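I have put off writing about the Bancombe work table for a good long while, mostly so I could say something about how it holds up past the honeymoon stage. My old desk was a hand-me-down from my sister, a big heavy thing with drawers that stuck every summer, and when we moved into the apartment in Millet it simply would not go around the corner of the stairwell. We tried it on its side, we tried it with the legs off, and in the end it went to the neighbor downstairs, who was delighted. So I needed a table, and I needed it before the new term, when I start tutoring again and the bookkeeping piles up too.

I looked at a lot of them (too many, my husband would say!). The Clurkus model was prettier in the catalog, but it had a glass top and I am not a glass top person. I rest my elbows, I set down mugs, I drop scissors. My friend Zineb Shehata has had the Bancombe in her sewing room for a couple of years and kept telling me to come over and lean on it, so one evening I did exactly that, leaned on it with my whole weight, and ordered mine when I got home.

It came in two boxes. The top is the heavy one, and I would really ask for a hand getting it up the stairs. Assembly took me most of an afternoon with a break for lunch, and I am slow and careful and I read the whole booklet first. There are 17 bolts, all the same length, bless them, and a little wrench that does the job but made my palm sore. If you own a proper hex driver, use it. Step six shows the crossbar upside down, so look at where the holes line up and trust those over the drawing.

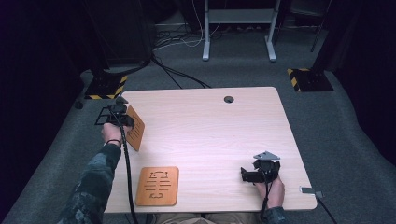

What I like best after all this time is how steady it is. I type hard, and my old desk used to make the lamp shiver. On the Bancombe the lamp stays put, even when one of my students is erasing with all his might at the other end. The feet screw in and out a little for leveling, and I did have to fiddle with them twice, once when we built it and again after the weather turned cold and the floor in this old building shifted the way it does.

The finish has been easy to live with. I wipe it down with a damp cloth and a drop of dish soap, and tea rings come up fine as long as I get to them the same day. Permanent marker is another story. I have a faint purple smudge near my usual seat that rubbing alcohol faded but did not remove, and I've decided to put the pencil cup on it. Skomarham sells a felt pad that covers a good part of the surface, and I tried one for a month, but it slid around under the laptop and collected crumbs, so back it went.

Now for my complaints. There is no drawer and no way to add one that I would trust. The booklet hints at an "accessory rail" that I couldn't find for sale anywhere, and when I emailed to ask, I got a very polite answer that it was coming in September. September has come and gone. The legs also sit in a bit farther than I'd like at the short ends, so a tall person sitting there will bump a knee. My brother-in-law does it every single visit and says the same word each time.

Shipping was $50, which stung a little, but the two fellows who delivered it carried both boxes all the way up to our door and took their time on the landing. I would buy it again. If the rail ever does turn up I'll come back and add a note, and in the meantime I'm hanging my tote bag off the back of the chair like I always have.

Contact | Copyright, all rights reserved | Back to top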